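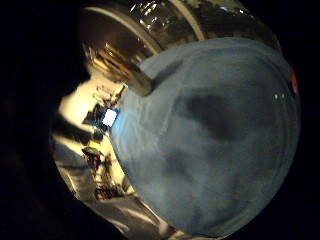 1 October 2018

Quick one before I go get the bus, I promised an update on the club project and then didn't write it for three weeks. Sorry. Classes.

So. Cloths. We are still on cloths.

If you're new: I'm in the robotics club, the small one in the basement, and this year's project is Hidley. Hidley is supposed to handle cloth around kitchen stuff. Pots, glass, that kind of thing. Pick the cloth up, get it onto a curved surface, wipe, put it down, don't knock anything over. That was the one-page pitch Ivar wrote in April and it sounded like a semester of work, tops. Ha.

The recordings are done by hand. You hold the gripper, you do the task with it, the camera on it sees what the gripper sees, and later the policy trains on that. Over and over. My wrist hates me. Oda has a brace she swears by, I tried it and couldn't feel the trigger, so no.

Where we are, numbers people:

1655 takes recorded
1182 kept after the first review
322 of the bad ones were the same stupid bug (timestamps drifting between the camera and the gripper log, my fault, fixed now)
the rest are just bad. Dropped cloth, forgot to hit record until halfway in, somebody talking to me and I stopped moving and stood there

I'm not deleting the rest yet. Jonatan wants to look at the dropped cloth ones because he thinks failures are worth training on if you label them right. He may be right, but it's his evening and not mine.

What's hard. Shiny things. We figured shiny would be hard for the depth sensor so we didn't buy one, very smart of us, and then shiny turned out hard for plain color too. A polished pot is a picture of the whole room bent around a curve. Every time somebody walks past, the pot changes. The lights change it. You change it, because you're standing there. So the network gets two takes that are the same motion and they look like two different planets. First model we trained did ok on the cloth lying flat on the table and then went completely to peices on a pot. Would hover. Would drift off sideways like it was following something in the reflection. Ivar thinks it was the lamp. I think it was Ivar.

Glass is worse. You get the reflection AND whatever is behind it, at once. 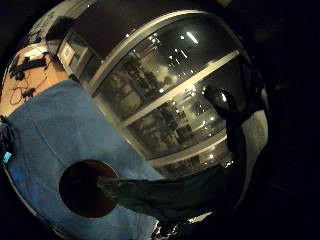
Roald's idea was to stop being neat. We had been clearing off the table before every batch, same spot, same lights, and he said we were training it to work in exactly one room on exactly one evening. So now we don't tidy. Leave the cables. Leave the bags. Move stuff between takes, turn off a row of lights, swap which side you stand on. It slows recording down a little and makes the review much more annoying to sit through, but the model from after the switch is so much better on the pots that I've stopped complaining. Mostly.

We also got the grip wrong for ages. Everybody grabs a cloth differently! I pinch a corner. Oda bunches it up in the middle. Jonatan does a sort of fold first, very proper, takes forever. The model averaged all of us and came up with a grip no human would use, it just kind of patted the cloth. Patted it. We watched it pat for a whole evening. So there is now a sheet taped up with three allowed grips on it and you write down which one you used. I was against the sheet. The sheet works.

Other stuff, no order:

- Fingertips. The soft ones from Viklund wear smooth pretty fast and then the cloth slides. Check before you start, not after forty takes like me.
- Cloth thickness matters way more than color. We spent a week on color.
- Training run is 28 hours on the club machine if nobody else is using it. Somebody is always using it. (Hi Nektarios.)
- Name your files. Please. There is a folder called "new new" and it's got real data in it and I'm scared of it.
- If you're left handed tell the reviewer, we mirror those wrong half the time.

Oda's job this week is the review tool. Right now you scrub through a take in a video player and type keep or drop in a spreadsheet, and when you've done a couple hundred your brain is soup and you start keeping garbage. She wants one keypress and straight to the next clip. She's calling it Cemumia, don't ask me, she won't tell me either. I got to try it for ten minutes and it's already nicer than the spreadsheet, it just crashes if you go back one. So don't go back one.

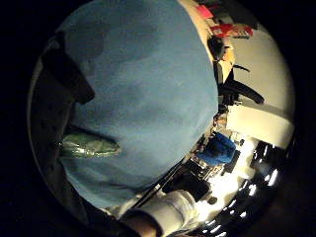 Photo: Nektarios Gkikas

Next thing on the list is the handoff, cloth from one hand to the other while you're still holding on to whatever you're wiping. We sort of avoided it. The one arm version can't do it obviously and the two arm version exists as a drawing and a box of motors. But I want takes of it now, so the data's sitting there when the second arm is. Ivar says that's backwards and we'll mount the camera differently by then and have to redo everything. We argued about it all the way to the bus stop. I'm recording them anyway, just a small batch, if he's right I've lost one evening and he gets to be unbearable.

Also the Firent regional thing. We did sign up. It's a student demo day more than a competition, you get a table and a time slot and people come by and poke at it. The rule is the robot has to run on a surface it hasn't seen, they bring the objects. Which is terrifying for us specifically. If they show up with a mirror I'm going home.

If you're on campus and want to come hold the gripper for an hour, come. You don't need to know anything, it's really better if you don't, we need hands that aren't ours. Everyone's takes look the same by now, same speed, same little pause before the grab. Roald brought his roommate last time and the guy was fast and sloppy and his takes are some of the most usefull ones in the set. Snacks exist. Basement door sticks, pull hard.

Ok bus. Will post the handoff results when there are some, and the fix for the timestamp drift too, two people emailed asking for it and I said "tonight" to both of them and that was last week.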